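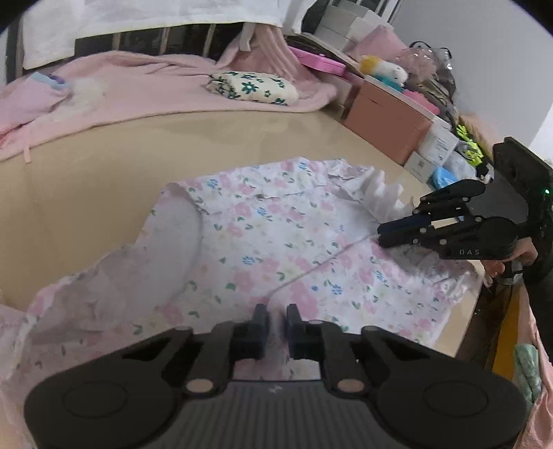
A thin flowered piece spread out on the table, ready to fold.

Folding Thin Summer Fabrics

Light cotton, voile and old scarves slide around and never stack as well as towels do. A table works better than a bed for these. The mattress gives under your hands and the creases end up crooked.

Clear a space wider than the piece and wipe it down. Lay the fabric out with the pattern facing up and smooth it from the middle toward the edges with flat hands. Don't pull at the corners - thin cloth stretches on the bias and won't lie square again until it is washed.

Bring one long side over to the other, then fold in half the short way. Stop there if the piece is going on a shelf. For a drawer, fold it in thirds and stand it on edge.

Pick off loose threads as you go. Snip them, never pull.

If the wrinkles are bad, iron on low through a damp pillowcase, or hang the piece in the bathroom during a shower. Let it dry fully before it goes in a box.

Small boxes are easier to live with than one big one. Write the contents on the short end, where you can read it when they are stacked. Blankets go in last, on a shelf of their own.

Next tip: No. 42, Getting Candle Wax Out of a Tablecloth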